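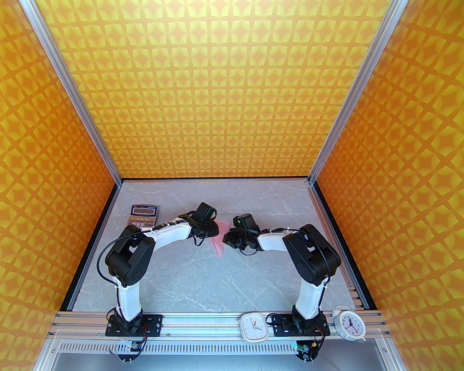
The fault that filed itself as a success

Galtitz sells its two-armed bench cell on a single promise: it will tell you when it has got something wrong. In October it didn't, and the log still makes awkward reading.

The cell had been left to run a handover routine, one gripper passing a flat part to the other. By the company's own count it logged 3082 attempts and marked 2674 of them as clean. Corina Pichler, who tests equipment for the insurer Rieger, asked to see the recordings. In 88 of the "clean" runs the second gripper had closed on air. The software, called Plunus, had taken closed jaws to mean a held part.

Galtitz calls this a labelling error. I'd call it a safety matter. An arm that believes it is carrying something will carry on with the next move, and so will whatever machine is waiting for it.
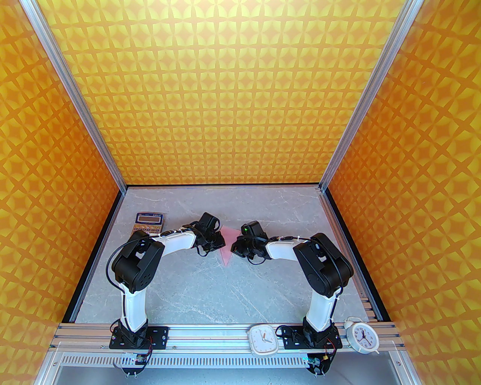 The Galtitz cell, with a pink triangle between its two grippers.

Pichler is no kinder. "A green light tells you there's power," she says. "People read it as permission."

The fix is a force check before release, and it arrived within the week. Galtitz says the matter is closed. It would not let me see the results of the rerun, and Custow, which has ordered 2 of the cells for its packing line, did not return my calls. Pichler has asked for the raw recordings again. She is still waiting.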